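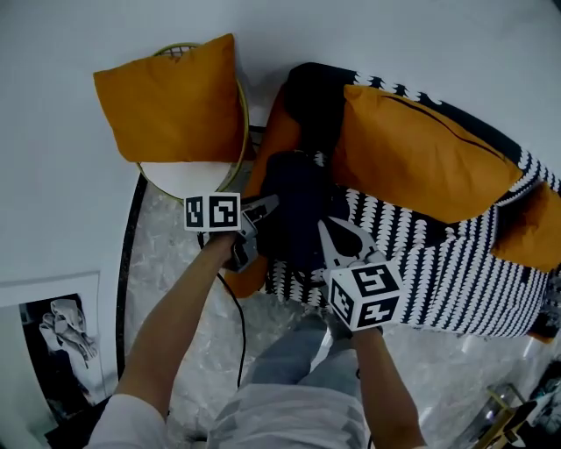 Driltum has started local assembly of its 204 cc street motorcycle at the Remitz plant, ending the full imports that supplied the market until now. The first bikes left the line on 2025-12-08 and will reach dealers in the coming weeks.

The engine and five-speed gearbox still arrive as a sealed unit. The frame, swingarm, fuel tank and wiring harness are sourced locally, with frame welding handled by Krishnan, a supplier that already makes subframes for the scooter segment. Local parts make up 49 percent of the bike by value. Driltum plans to add the wheels and brake discs to that list in March.

Mechanical changes from the imported version are small. The rear shock has a stiffer spring and one extra preload step, and the final drive sprocket is a tooth larger to improve pull at low speed. Power and torque ratings are the same. The fuel map was revised for local fuel grades, and the side stand switch has been moved inboard after complaints of water getting in. Tire sizes carry over.

The first service is due at 800 km, with oil and filter changed at that visit. Valve clearance is checked at the second service. Owners of imported bikes can have the new fuel map loaded at any dealer, but the sprocket and spring are sold separately.

Sales will go through the Zokorard dealer network, which has over 5 dozen outlets and also stocks spare parts. Prices have not been announced. Bookings already placed for the imported model can be moved to the local one without a new deposit.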